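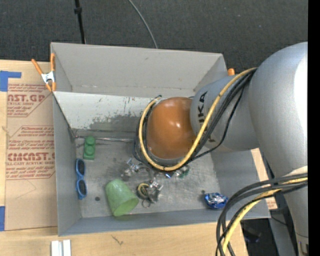

Figure 7.1 A robot arm reaching into a grey bin on a wooden tabletop.

Chapter 7
Assigning and Licensing Patents

A patent is a form of property. It can be sold, left in a will, charged as security for a loan or licensed to others. This chapter deals with the two most common dealings: assignment, by which ownership passes, and licence, by which the owner gives permission and keeps the title.

The difference matters most when the papers are unclear. Suppose that Teodora Živković owns a patent for a valve and signs an agreement with Gavico on 24 February 2024. The agreement "grants all rights" in return for a single payment, but says nothing of ownership. In March she signs a formal assignment to Brilerley, which registers it at once. Whether Gavico holds the patent, an exclusive licence or merely a claim in contract depends on the wording of the first document - and on what Brilerley knew when it took the second.

Section 7.2 sets out the formal requirements for an assignment. Exclusive, sole and non-exclusive licences are compared in 7.3, and registration and priority are covered in 7.4. Readers unfamiliar with co-ownership should first return to Chapter 6.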